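Urel: Datenblatt zum Teildatensatz Tischaufgaben

Stand: 22. September 2021

Der Teildatensatz umfasst 492 Demonstrationen, die mit handgeführten Greifern aufgenommen wurden. Er dient dem Training von Greifstrategien. Fehlversuche sind enthalten und im Feld `status` gekennzeichnet. 106 Demonstrationen sind für die Validierung reserviert.

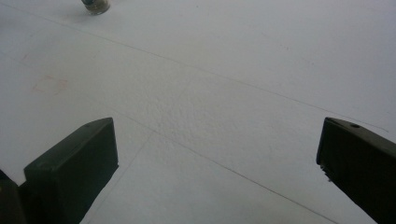 Die Aufteilung ist verbindlich und darf nicht verändert werden. Verantwortlich: Anwara Majumder.

Weitere Einträge
- Dota: Kalibrierprotokoll
- Ukero: Annotationsrichtlinie
- Änderungen im Oktober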